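Basket day!

I have been looking forward to this all November, and I'm not even embarrassed. The craft shelf finally got emptied onto the big wood table, and I got to start over with plastic baskets, my favorite thing in the world (after coffee). Zübeyde talked me into the big white one and oh, I love it! Smooth sides, a nice fat rim, and handle slots you can really get your fingers through.

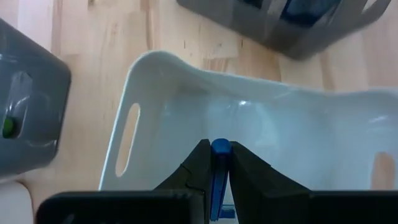
My rule for this round is one kind of stuff per basket, no mixing. Blue things stay with blue things, yarn goes with yarn, and anything I can't name goes to Tatu, who will find a use for it. I gave myself 2 evenings and finished in one, with the radio on loud and a plate of toast going cold beside me.

Next up is the hall closet. Send me your best ideas for scarves, please, I have so many!

369 shares · 2 comments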